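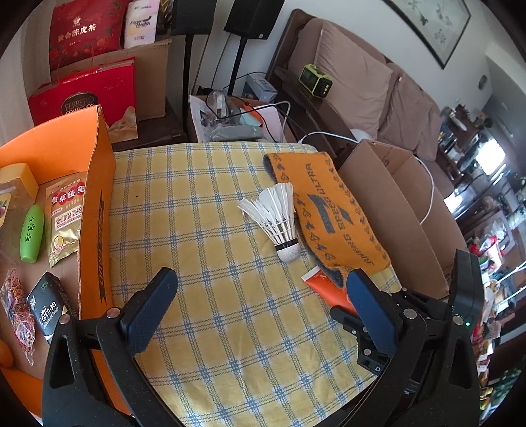 Badminton is back for the cooler months, and I have the calves to prove it. We had our first social night at the Makori hall in March and I'm still going down stairs sideways. If you've been reading this newsletter for a while you'll know I say every summer that I'll keep fit over the break, and every summer I eat mangoes in front of the cricket instead. No regrets!

Anyway, the hall. For those who missed the last few emails, we lost our old spot at Plumell when the floor was ripped up (it's going to be offices, apparently, as if the place needed more of those) and I spent most of January ringing every hall within a half-hour drive. Makori has three courts, decent lights and a ceiling high enough that your big defensive lob won't end up in the rafters. It also has a kitchen with a proper urn. The parking is a bit of a squeeze, so if you're coming from the Rernano side, leave the car at the oval and walk through the gate by the cricket nets. It takes two minutes and you won't get boxed in by the karate parents.

Cost is $13 a night, or $129 for the full autumn term if you'd like to pay up front. Juniors under 16 are free if they come with a paying adult. I know that's a touch more than last year. The hall hire went up and so did shuttles, and I'd sooner put the price up once than pass a tin around every second week.

Speaking of shuttles, I've had a lot of questions about feather versus plastic, so let me have my little rant. Feathers are lovely. They come off the racquet fast, they slow down beautifully at the end, and a good drop shot with a feather is one of the great small pleasures in life. They are also made of feathers, and if you mishit them the way I do, they're confetti by the second game. We got through a mountain of them last season. So this term it's plastic for the first hour while everyone warms up and has a hit, then feathers for the doubles after the tea break. If you want to bring your own feathers for the early session, go for your life.

A tip that worked a treat for me last winter: steam them. Take the lid off the tube, hold the open end over a kettle for a few seconds, put the lid back on and leave it overnight. They do seem to last longer. Our hall air gets very dry once the heaters go on, and dry feathers snap. Don't overdo it or they get heavy and fly like a wet sock.

Restringing is the other thing. I've been sending mine to Pumow, the little shop behind the bakery, and they've turned racquets around in two days every time. If yours has been in the boot of the car since October, check the strings before you come. Mine had gone so slack over summer that my serve sounded like someone dropping a cushion.

For the newer players, and there are quite a few of you (hello, so glad you came!), please don't worry about your level. We mix up the pairs all night, and the worst that'll happen is you'll get stuck with me and have to listen to me apologise. Wear non-marking soles, bring a water bottle and a towel, and a jumper for when you're sitting out, as it gets chilly near the side doors. There are spare racquets in the blue tub if you haven't got one yet. Try a few before you buy anything. I bought the stiffest, fanciest racquet in the shop my first year and had tennis elbow by Easter.

A couple of dates and bits. We start at seven, tea is at eight, and we need to be packed up and out by half past nine so the hall can be locked. There's a friendly against the Rernano lot coming up later in the term, doubles only, and I'm after names for that. You don't need to be any good, you just need to be free and willing to bring a plate. They put on an incredible spread last time and I'd like us to at least turn up with something better than my supermarket lamingtons.

Term payments are due by April 10, 2026. Hit reply if you want in, or if you've left a grey drink bottle with a chewed lid behind, it's on top of my fridge.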